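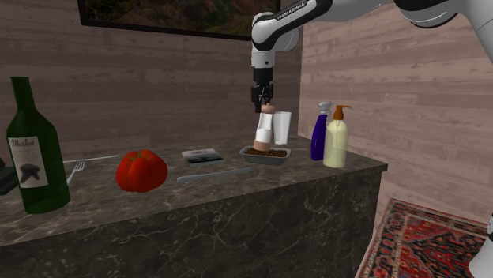 A parent wrote to us in March asking whether her son would be made to feel guilty for being a boy, and whether she could sit at the back for the first evening. The short reply was no to the first and yes to the second, and the longer reply grew into this page, so we're grateful to her.

Frequently asked questions about the Etano evening circles

What are the circles, in plain words?

They're small discussion groups on fairness at home: who does the housework, who looks after the children and the grandparents, who gets to rest, and who decides how the money is spent. We read a short piece or listen to a recording, and then we talk, sometimes for much longer than we planned (bring a snack!). Each circle has 12 places and meets in Villanueva or Indari.

Who can come?

Anyone aged 16 or over, of any gender, married or single, living with family or alone. We've had fathers and daughters come together, and a pair of sisters-in-law who had apparently been waiting years to have this conversation. Parents of teenagers are welcome to sit in on the first evening.

Do I have to talk about my own family?

Not at all. Plenty of people spend the first few evenings listening, and that's a perfectly good way to take part. If you do share something, please leave out the names of relatives and neighbors, and remember that the same courtesy is owed to everybody else in the room once you go home.

Is it against men?

We hear this one a lot, and we don't mind it. Men and boys make up a good part of every circle, and many of them come with worries of their own, such as being the only earner, or never having been taught how to comfort a crying baby. Disagreement is fine, and so is changing your mind halfway through a sentence. Insults aren't, whoever they're aimed at.

What is the housework diary?

Between the second and third meetings we ask you to write down what you did around the house and how long it took, including the thinking and remembering parts, like noticing that the rice is running low. You keep the diary yourself. We never collect it, and you needn't read from it aloud. The blank pages come in the Zirelstead workbook, a 58-page booklet you'll get on your first evening.

What does it cost?

The circles are free. We're able to do this thanks to a small grant and the kindness of past members. If you'd like a second workbook for somebody at home, just ask.

What time do you meet?

We start at 6:30 in the evening and try hard to finish by 8:30. The Indari group takes a break in August.

What if something upsetting comes up?

Step outside whenever you need to, no explanation required. A facilitator will check on you quietly if you'd like that. The circles aren't counseling, but we keep a list of local services by the door and can help you make a first call.

How do I sign up?

Leave your first name and a phone number at either meeting place, and tell us which town suits you better. If the circle is full we'll put you on the list for the next one and call when a place opens.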